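Huline Home Trials
Equipment Safety and Inspection
Hand-Held Gripper Units: Inspection Checklist with Comments

Date of inspection: September 4, 2021
Inspector: Reynaldo Lumanlan
Reason for inspection: reported fault, finger release delay
Unit type: Prendiler hand-held gripper, two-finger, plate-mounted camera
Status at close of inspection: restricted use pending replacement of return spring

Scope

This checklist applies to hand-held gripper units issued for household tasks, including the folding and sorting of clothes and bedding. It was completed after an operator reported that the fingers of one unit stayed closed on a garment when the trigger was let go. The operator freed the garment with the other hand and received a minor pinch to the thumb. No treatment was required. The unit was withdrawn the same day.

Items are marked Pass, Fail or Comment. An item marked Fail must be closed in writing before the unit is returned to general issue.

Section 1. Mounting plate and fasteners

1.1 Plate free of cracks and bends. Pass.

1.2 Plate screws present and tight. Comment. One screw turned slightly under hand pressure and was tightened. Operators are reminded not to use the plate as a grip when passing the unit to another person.

1.3 Identification label attached and readable by scanner. Pass.

1.4 Side rails straight and firmly seated. Pass.

Section 2. Fingers and trigger

2.1 Finger surfaces free of burrs and splits. Pass. The cutouts in both fingers were checked for lint and loose thread. A short length of thread was removed from one of them.

2.2 Fingers close evenly. Pass.

2.3 Fingers open fully on release of the trigger. Fail. The unit was cycled 147 times with a folded cotton cloth between the fingers. The fingers failed to open fully on 3 of those cycles. With no cloth in place, the fault could not be reproduced.

2.4 Return spring within service life. Fail. The service log shows almost 1,000 hours of use on the present spring. The Huline limit is 70 percent of the rated life, and the log entry that should have prompted replacement was left blank.

2.5 Trigger guard in place. Pass.

Section 3. Camera and sensor openings

3.1 Lens clean and free of scratches. Pass.

3.2 Openings clear of tape, fabric and fingers during use. Comment. Large or dark items can cover much of the camera's view when they are lifted close to the plate. The operator should lower the item or step back until the work surface can be seen again.

3.3 Recording stops when the unit is set down. Pass.

Section 4. Work area and handling of fabric

4.1 Work surface at a suitable height. Comment. Beds are accepted as a work surface for clothes and linens. Operators should change position often, and should not kneel on loose bedding with a unit in hand.

4.2 Folded items kept clear of the fingers. Comment. During the observed task, a stack of folded clothes lay next to the black item being handled, with a light blue garment on top. The recommended clearance is one hand's width. A finger that fails to open may drag a second item along with the first. 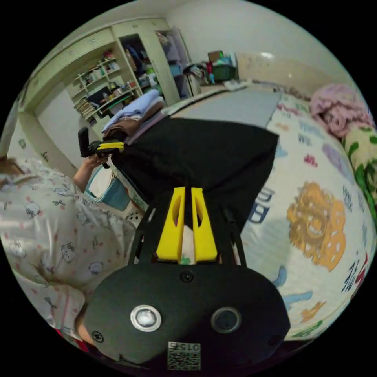
4.3 Free hand kept away from the closing path. Comment. The reported pinch occurred at this point of the task. The free hand may steady the far edge of a garment but must not enter the space between the fingers, whether or not the trigger is held.

4.4 Sleeves and cords. Comment. Loose sleeves should be pushed up to the forearm before work begins. Drawstrings on the clothes being folded should be tucked in first.

4.5 Floor clear beside the work surface. Pass.

Section 5. Corrective actions

5.1 Replace the return spring and repeat the test under item 2.3 with cloth in place. Assigned to the Zorkier workshop. Open.

5.2 Inspect all Prendiler units from the same delivery for spring wear. Assigned to the Teshome depot. Open.

5.3 Amend the service log so that a blank entry for spring hours blocks the issue of the unit. Open.

5.4 Brief all operators on the release procedure – stop, let go of the trigger, set the unit down, then free the fabric with both hands. Completed.

Inspector's remarks

The fault appears only under load, and the daily check now in use is carried out with empty fingers. A unit can therefore pass in the morning and fail during work. Until item 5.1 is closed, the daily check must include ten cycles on folded cloth. Any delay in opening, however short, is to be reported as a fault.

Signed: Reynaldo Lumanlan
Copy to: Zorkier workshop, Teshome depot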